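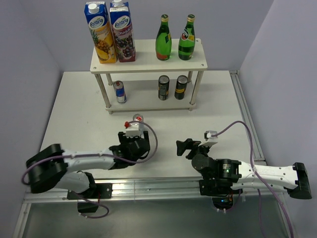
Ostach: your questions answered

By Delyth James
Updated June
17 comments | 522 shares

My inbox has been full of Ostach questions ever since I wrote about the new trading card set, so I've put the ones I get most in one place. I've been playing since the first Kustville box (I still have the tatty playmat!) and I'm happy to help if I can.

Do I need the older sets to play?

No, you can start with a single Ostach starter deck and have a proper game the same evening. The Kustville cards are still legal, though, and if a mate offers you a shoebox of them, say yes.

Who is Vogler, and why is everyone cross with him?

Vogler is the ferryman from the first story, the one who sold the river map and vanished. He's back as a harbour judge, under his own name, which I think is very cheeky. His card lets you swap your hand with the discard pile once per game, and people hate losing to it. I love it. Sorry.

Is Dalby really gone?

Her last card shows the lighthouse with the lamp out, and the flavour text just says "She left the door open." I reckon she'll be back by the next set, but that's me guessing.

How many points do we play to?

500 for two players, 2000 for the long team game. We've only finished the long one twice at mine – it eats a whole afternoon, so get some drinks in.

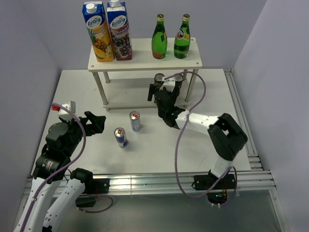 Pineapple juice, anyone?

Can I use a Tide card on someone else's turn?

Only if it has the little wave in the corner. The plain ones wait for your own turn, and yes, I got this wrong for months and won quite a few games because of it.

What happens if we both run out of cards?

Shuffle your discards, turn them over and carry on, but each of you loses a harbour. If you've no harbours left you're out, and if that's both of you it's a draw.

Should I sleeve my cards?

I sleeve the ones I play with and leave the rest in the box. The foils in this set do bend a bit, so I'd do those first.

Got one I've missed? Pop it in the comments and I'll add it when I next update the page.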